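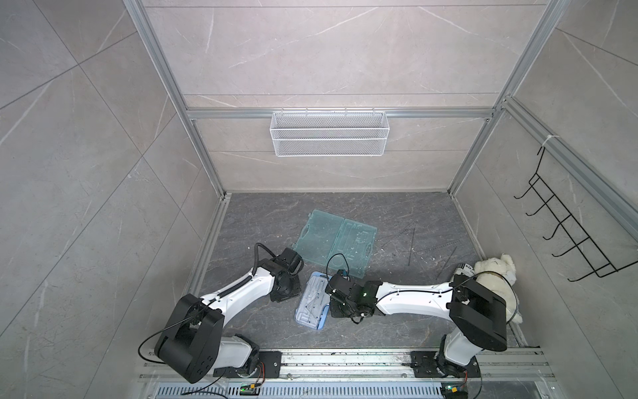 The two-arm cell at Fultska, with tool cases on the floor between the grippers.

Call for participants: gripper comparison sessions, Sornstead

Fultska is looking for 30 people to take part in a comparison of grippers for small robot arms. The sessions take place in our workshop in Sornstead during January. You do not need to have worked with robots before. We would be glad to have people who use their hands in their job or hobby, for example in sewing, bicycle repair, kitchen work or model building, but this is not a condition.

What we want to find out

We have two sets of gripper fingers, which we call Nurik and Macaraeg. The Nurik fingers are stiff and narrow. The Macaraeg fingers are wider and give a little when they close. In our own tests both did well with boxes and blocks, and both gave us trouble with thin things lying flat, with lids, and with soft toys. We are used to our own arms by now and we forgive them too much. Therefore we want to see how new operators manage with each set, and which one they prefer after some hours.

What you will do

You sit at a desk next to the cell and move the two arms with a pair of hand controllers. A member of our team stays with you during the whole session. The tasks are of a household kind: opening and closing a plastic case, picking up a strip or a piece of cable from the floor of the cell, hanging something on a hook rack, putting a teddy bear into a wire basket. Some tasks need both arms at the same time. You do each task with both sets of fingers, and we change them for you in the break. After every task you fill in a short form — mostly marks from 1 to 7, and one open question where you can complain as much as you like.

We record the movements of the arms and the pictures from the camera over the cell. We do not record your face or your voice.

Time and payment

Each participant comes for 5 sessions of two hours. You can choose mornings (start at 9.30) or afternoons (start at 14.00), and we try to keep you at the same hour each time. The payment for the full series is 689 euros, paid by bank transfer after the last session. If you stop earlier, you are paid for the sessions you have finished. Travel costs inside Sornstead are included in this sum. If you come from further away, please ask us first.

Who can take part

You should be 18 or older and able to sit at a desk for two hours with one break. Glasses are no problem. Left-handed people are very welcome, we had too few of them in the last round. Please do not apply if you have worked for a maker of grippers in the past year.

The workshop is on the ground floor and the door is wide enough for a wheelchair. The desk can be raised and lowered.

How to apply

Write to us through the contact form on the Fultska page with the subject "Gripper sessions". Tell us your age, which hand you write with, what kind of handwork you do, if any, and if mornings or afternoons are better for you. A few lines are enough — a CV is not necessary. We answer everybody within one week, also when the places are full.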